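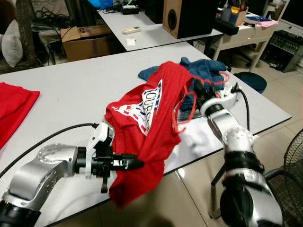 3 min read

Gripper comparison, two-arm garment cell: pre-run inspection with comments
Checked by Inese Uibo and Slamet Nasution, Sat 22 January
Grippers under trial: Harkent narrow finger, Lukari padded finger
Task: shirt and hanger handling on the large white table

Status words: OK, FIX (correct before power-on), WATCH (run allowed, look again at the break).

1. Emergency stop, both stations — OK
Pressed and reset at each station. Both arms dropped out every time. Slamet would like the second button moved closer to the operator. Left open for Femi Olaniyan.

2. Wrist brackets — OK
White brackets on both arms, no cracks found. One screw on the left bracket took a quarter turn. Mark the heads with paint so we can see it next time.

3. Cables at the wrist — WATCH
The black cable on the left arm arcs out over the table before it plugs in at the top of the bracket. On the right arm it curves outward from the connector and drops toward the forearm. Both have enough slack for the programmed moves. A sleeve could catch on the left one. Bảo Tô has clips on order.

4. Finger condition — WATCH
Harkent set: tips clean, edges smooth to a fingernail. Lukari set: pad lifting at one corner, pressed back down. Replace the pad if it lifts again. Do not glue it, the glue changes the grip and spoils the comparison.

5. Grip force limit — FIX, then OK
Controller still had the limit from the September trial. Reset to 4 N for both gripper types and read back from the log. Whoever changes fingers must read this value back and initial it.

6. Garments and hanger — OK
Red printed shirt, red hanger, blue denim. No pins or loose metal found. Hanger hook checked for sharp ends. Cloth may hang over the near edge of the table, but stop the run if it starts to slide toward the floor.

7. Reach of the arms — WATCH
The round stool stands close to the right side of the table. Nobody sits there with the arms powered. Kiều Lã asked for tape on the tile to show the line — agreed, not done yet.

8. Second table and floor — WATCH
Tangled cables at the far left of the second table, and an open cardboard box underneath. Keep the walkway behind the main table clear of both.

9. Log and numbering — OK
Harkent runs start at 1698. Lukari runs start at 2032. Drops and double grabs get a note with the run number, even when the arm recovers by itself.

Cleared to run with items 3, 4, 7 and 8 on watch. Next check at finger change.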